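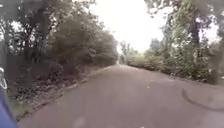 The back road between Plidton and Sopacua, trees close in on the left.

Road and verge helpers wanted, Plidton to Sopacua

Hi! I look after the Bratora road project, a small outfit that keeps an eye on the back roads out our way, and I'm looking for 4 people to join me for a season of walking, looking, clipping and writing things down. It's part-time, it's paid, and most of it happens on the kind of road you see at the top of this page. If that sounds like a nice way to spend a morning, keep reading.

I've been walking this road for years and I still like it. It's plain old asphalt, gray and a bit worn, with greenery on both sides and a strip of bare dirt and leaf litter running along under the trees. People use it to get to work, to get to the feed store in Plidton, and to get to the swimming spot at Sopacua once the weather turns. What they don't always think about is how fast the bushes move in when they're left alone. One wet spring and you've got branches leaning over the edge, leaves piled up where the water should run off, and a cyclist swinging out to the middle to get past.

So that's the job, more or less. We split the road into 21 short sections and go through them one at a time. On a normal morning you'd walk your section, write down what you find on the sheet (cracks, dips, low branches, washed-out spots on the shoulder, anything somebody dropped), and then get going with the loppers and the rake. Small stuff we cut back ourselves. Big limbs and anything near a wire we tag and leave for the tree crew, and please don't be a hero about that. I mean it!

Dark marks on the pavement go on the sheet too, whatever they are. Tire marks, cracks, old patch lines, I want them all written down, with a guess if you have one. I know it sounds fussy, but I love a good sheet. Last year's had a whole page on one puddle.

Who I'm hoping to hear from

You don't need any experience. You do need to be okay on your feet for a few hours, okay with bugs, and happy to bend down and pull at things. If you know your shrubs from your weeds, wonderful, you can teach me a few (my plant names are terrible). If you don't, you'll pick it up. You should be 18 or over, and you'll need your own way of getting to the Plidton end, as there isn't a bus that early.

Being comfortable near traffic matters more than anything else on this list. It's a quiet road but it's a long straight one, and people do pick up speed. We always work in pairs, one person looking up while the other is looking down, and we wear the bright vests the whole time, even for the five minutes it takes to go back for a forgotten water bottle.

Hours and pay

We start at 7 in the morning and finish by 11, before it gets sticky. Three mornings a week is the usual, and Monday is always one of them. The other two we'll settle between us. Pay is 20 dollars an hour, plus a one-time 200 dollars toward boots, which you keep whether or not you come back next season. The season wraps up in December.

What I bring: vests, gloves, loppers, rakes, bags, the sheets and a clipboard each. The gloves and loppers are from Dralico and they've held up really well, though the small gloves run very small, so tell me your size and then go up one. What you bring: long pants, a hat, water, and something to eat at the halfway stop. I usually have coffee in the truck and I'm happy to share it.

How to apply

Nothing fancy, please. No resume needed. Stop by the Bratora office in Plidton any weekday morning after 11, or leave a note in the box by the door if I'm still out. Tell me your name, a phone number, which mornings you can do, and one thing you've noticed on a road near you lately. That last bit isn't a test, I just like reading them.

I'll call everybody back, including the people I can't take this time. If we both think it might be a fit, we'll go walk a section together so you can see how it goes, and you'll be paid for that morning too. Friends who want to apply together are very welcome, and I'll do my best to put you in the same pair. If you have a bad knee or need a slower section, say so on your note. We've got a few easy flat ones, and I'm usually on one of those myself.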